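伦姆开放日

伦姆开放日（Lumum）是普洛基莫拉机器人实验室（Plorkimora，下称实验室）每年举办一次的公众参观活动，以机械臂抓取与摆放的现场演示闻名。活动地点在伊夫贝格（Jivberg）旧纺纱厂的北翼，免费入场，不设年龄限制。与许多只让观众隔着玻璃看机器的展示不同，伦姆开放日允许参观者坐到操作台前出题、改题，甚至可以要求把失败的一轮从头再看一遍，这也是它在当地学生和机器人爱好者中间口碑极好的原因。

名称

“伦姆”原是实验室第一套仿真程序的内部代号，后来程序换了好几代，代号却留了下来，先是用在走廊的门牌上，再后来成了开放日的名字。当地人更习惯叫它“看手臂的日子”。早年的海报上两种叫法并列，现在的海报只写前者。

历史

开放日起初只是实验室内部的一次汇报，家属可以旁听。利奥妮·金吉（Leonie Kingi）接手演示工作之后，把汇报改成了面向公众的活动，并坚持每一轮演示都由观众随机抽取任务。她在第一份活动说明里写道：“成功的录像谁都有，请大家来看现场。”这句话至今印在入场手册的第二页。

头几届在秋天举行，固定放在10月，后来因为纺纱厂北翼入秋后要腾出来办旧书市，才改到春末。最近一届于5月17日星期五举行，到场约2000人，是历届最多的一次，上午的队伍一直排到了运河桥头。当天共安排28轮公开演示，比原计划多出一轮，加演的那一轮是应一个中学机器人社团的要求，讲解也由社团成员自己完成，效果相当精彩。

场地

北翼一层分为前厅、仿真厅和实机厅。前厅陈列历代夹爪，多数可以拿在手里掂量，指垫磨损的痕迹清晰可见，对于喜欢机械细节的人来说，光是这张长桌就值得待上半小时。仿真厅有一面投影墙和3个操作台，座位呈阶梯状，后排看得也很清楚。实机厅最小，每次只放一批人进去，观众站在黄线以外，由工作人员讲解急停按钮和速度限制之后才开始运行。

三个厅的顺序是有讲究的：先摸到夹爪，再看屏幕里的手臂怎样使用它，最后走到真正的手臂跟前。不少参观者看完实机后又折回仿真厅，这时提出的问题往往比第一次好得多。

演示内容

仿真厅的主要节目称为“杂物台”。程序在一张台面上生成一组彼此毫不相干的物品，背景材质、光照方向和台面纹理也随之更换，机械臂需要从中取出指定的一件，移到另一处。物品库共收录600件模型，从厨房用具到装饰摆件都有，形状、尺寸和表面光泽差别极大。挑选时刻意不讲搭配，凡是在家里或者旧货摊上见得到的东西，都可能进入题库。

杂物台的乐趣正在于此。一轮演示里，大理石台面上可能同时放着鸡蛋、叉子、红色铅笔、带框的圣像画和一个硕大的动物头骨，而手臂的任务只是对付一个纸杯。观众席里总会有人替鸡蛋捏一把汗，也总有人盯着那个头骨，猜它会不会被当成障碍物绕开。 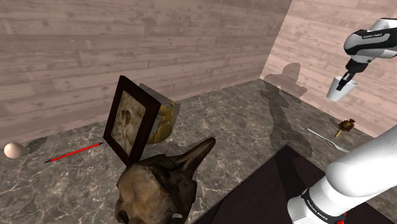 任务与评判

每一轮任务由观众从木箱里抽出卡片决定。卡片上只写一句话，例如“把杯子拿开”或“把花放到杯子旁边”，不注明坐标，也不说明从哪一侧下手。讲解员念出卡片后，操作台把句子交给控制程序，随后投影墙上会出现规划出的路径，观众可以在手臂动作之前先看到它打算怎么走。

评判标准很宽松，只分三档：完成、部分完成和未完成。碰倒旁边的物品算部分完成，夹住之后中途滑脱则算未完成。实验室不公布历届成功率，理由是每年题目的难度都不一样，放在一起比较容易误导人。现场的记分板倒是从不遮掩，失手的轮次照样写上去，讲解员还会把那几秒钟放慢重播，指出夹爪的接触点偏在哪里。许多老观众认为这才是整场活动最好看的部分。

纸杯是公认的难题之一。杯壁又薄又软，夹得紧了会变形，夹得松了会打滑，杯口与杯底粗细不同，两根手指贴上去的角度稍有偏差，杯子就会歪。仿真程序里的纸杯如何受力变形，是团队反复调整过的内容，金吉在讲座中用整整一节讲它，从网格划分一直讲到摩擦系数，听众居然没有几个提前离席。

光影也是讲解的重点。同一组物品，换一个光源方向，影子就会横过台面，有时盖住细长的餐具，有时落到后面的墙板上。人眼不会把影子当成东西，视觉程序却未必。讲解员通常会请一名观众旋转光源旋钮，让大家看识别结果怎样随之变化。小朋友特别喜欢这个环节，常常要排队才能轮到。

潘特桌

潘特桌（Pant）是实机厅里与杂物台对应的一张真实工作台，桌面可以更换，备有石材、木材和毛毡三种。工作人员从仿真厅当天的题目里挑出几道，用实物重新摆放，让真正的手臂再做一遍。由于实物的重量和表面状况与模型总有出入，结果并不完全一致，两边的差异会当场记在白板上，留给团队在活动之后继续研究。

潘特桌的运行速度调得很低，一次抓取要花不少时间。第一次来的人常觉得太慢，看过两三轮之后却舍不得走，因为在这种速度下可以看清手臂每个关节是如何配合的，腕部何时开始转动，手指又在何时停下。

参观须知

入场不需要预约，实机厅须在前厅领取号牌。仿真厅可以拍照，不可使用闪光灯，以免干扰操作台上的摄像头。自带物品不能放上潘特桌，但可以填写建议单，被采纳的物品会制成模型，收入下一届的物品库，建议人的名字随模型一并保存。库里的一把缺齿木梳和一只搪瓷漏斗就是这样来的。

轮椅可由运河一侧的坡道进入，仿真厅第一排留有位置。茶水在前厅尽头，自助取用。

参见

杂物台题库
夹爪陈列
伊夫贝格旧纺纱厂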